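クラールの手

小山勇は、その冬、仕事から帰ると毎晩つくえに向かった。作っていたのは、服をたたむ小さな機械である。名前はクラールとつけた。十二月に始めて、部品代はもう4,000円をこえていた。

「モーターの音が、昨日より少し高いです」と、となりの部屋から妻が言った。勇はねじを半回転だけもどした。音は低くなったが、腕はまだ右へ2ミリずれた。 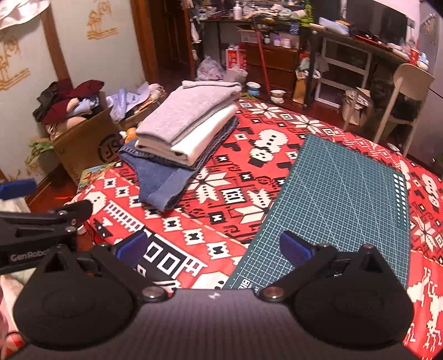 勇がいちばん苦しんだのは、たたむことより、つかむことであった。布はやわらかいので、指の力を決めにくい。彼はノートに20の数字を書き、上から順番に試した。赤い布の上には、たたんだジーンズと、その上に明るい灰色のニットがある。ニットは細長い形で、勇はこの形を機械に覚えさせたいと思った。緑のカッティングマットの白い線は、長さを見るためにちょうどよかった。

夜おそく、妻がお茶を持ってきた。

「この人は、いつ一人でできますか」

「春までには」と勇は答えた。それから、ノートの次の行に新しい数字を書いた。

コメント
・もめん:「この人」という言い方が好きです。
・夜ふかし:ねじを半回転もどすところ、よくわかります。続きはありますか。

最近の作品
・ストルネロの駅
・アマノさんの時計
・デルカウへの手紙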